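Ovalel Practice Tower (ex-office desktop, for training benches)
Tikimen Bench Supply > Training hardware > Whole machines
$205 inc. GST. Pickup or freight. Page updated 23/04/2023

The Ovalel is a secondhand office desktop sold for one purpose, being taken apart by people who haven't done it before. It spent its first career running spreadsheets and its second one will be harder. We strip out the data drive, check that the board posts with a known good processor, put everything back where it was and sell it to you so that you can take it out again.

Most customers are TAFE electronics departments, repair shops with apprentices, and the occasional parent who has noticed a teenager eyeing off the family computer with a screwdriver. The processor is the part everyone wants to practise on, and it's the part we get the most phone calls about. It sits in a pin-in-socket arrangement: the springy contacts are on the board, and the processor is a flat slab that gets lowered on to them and clamped down with a metal frame and a lever. The slab will put up with a fair bit. The contacts will put up with nothing at all.

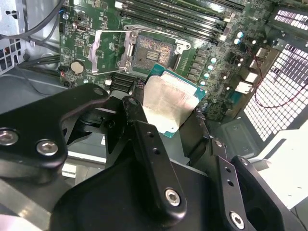 One buyer wrote in to say the listing should be a lot blunter about the lever, as half of their class had assumed they'd broken something the first time it pushed back, and the other half had let go of it. They also reckoned a single tower between two learners was plenty, since the one who isn't holding the processor is always the one who spots that it's the wrong way round.

Fair enough on both counts. The lever takes more force than feels polite. Hold on to it all the way up and all the way down, and keep your other hand out of the socket.

What you get

Tower with side panel
Motherboard and processor, fitted
Power supply, fitted
Drive cage
One Plimoma socket cover, black, which you will lose
Printed card with the order of work, laminated after what happened to the unlaminated ones

What you don't get

Memory (see below)
Data drive
Operating system, monitor, keyboard, mouse
Thermal paste. A tube of the Plimoma grey is on the consumables page and goes further than anyone believes.

Condition

Grade B across the board. Expect scuffs on the metalwork, the ghost of an asset sticker, and dust in places we couldn't get the brush into. We don't touch up paint. If you want a machine with a nice face, we sell those too, and they cost more and teach you less. Models vary from batch to batch, so if you need a matched set for a classroom, put a note on the order and we'll hold it until we've got enough of the same board. 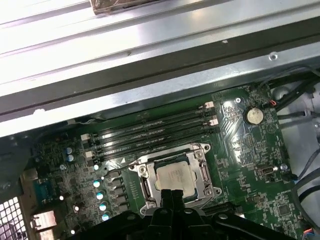 Memory comes separately because every course wants a different amount of it, and because loose sticks rattle around in freight and arrive looking sorry for themselves. The Msimang practice sticks come in packs of 2 and are dead on purpose, so nobody has to care. With the slots empty like this, the pale latches are easy to pick out against the dark board, and it's a good moment to have learners open and close each one before there's anything in it. Get them to tidy the cabling while they're at it. A lead draped over the retention frame will end up under it sooner or later, and then you're ringing us. Line the notch up with the key in the slot, press at the ends, wait for the click. If there's no click, the stick isn't in, whatever the learner says.

Using it on a bench

Lay the tower on its side with the board facing up. We still see classes working with it upright, one hand inside and the other holding a torch, and it's no way to treat either the contacts or your neck. Unplug it at the wall, hold the power button down for a few seconds, clip on a wrist strap. Put the screws in a dish. A saucer is fine. A pocket isn't.

Pick the processor up by its edges and leave the gold side alone. Bring it down level, let it settle under its own weight and then stop fiddling. If it needs a shove, it's in the wrong way. 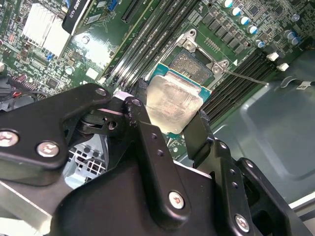
How many times can the processor go in and out before the socket wears out?
More often than the average class will manage, provided it goes straight down and comes straight up. In our experience, sockets on training machines get retired for bent contacts well before they get tired, so check them under a loupe at the end of each term and swap the tower out when the pattern stops looking even.

Can we get spare processors without buying another tower?
Ask for the Ovalel spares bag. It holds 5 assorted dead ones in a foam tray, enough for practising the grip. Don't fit them to a board you're fond of, as not all of them match.

Does the warranty cover bent pins?
It covers pins that were bent when the tower reached you. Take the cover off and look on the day it arrives - we're reasonable people, but we've heard about the cat.

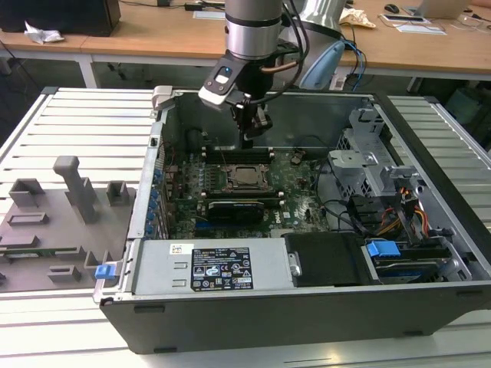 Rhonda Tillack
Training hardware buyer, Tikimen

I picked this style of case for the range because so much of it comes apart with fingers. The blue bits are the ones meant for you: the release on the drive bay is blue, there's a row of small blue tabs down by the expansion brackets, and a learner who has been told "try the blue ones first" will get a surprisingly long way in. I've had prettier cases through the warehouse that needed three different drivers and a bad attitude.

The graphics card should come out before you do anything ambitious, with its catch released first. Pulling harder is a popular alternative and we sell replacement brackets to the people who prefer it. The power supply stays shut. It has a label on it and no part of this exercise takes place inside it, so please don't add it to the lesson plan.

We've sent out 1,153 of these towers so far. A few have come back for a second round of refurbishing, one with a biscuit in the drive cage. The next bulk lot is due in September, and after that the price will depend on what the offices of the eastern seaboard decide to throw out.

Related items

Msimang practice memory, dead
Plimoma socket covers, bag
Ovalel spares bag
Loupe, lit
Dish, screws, magnetic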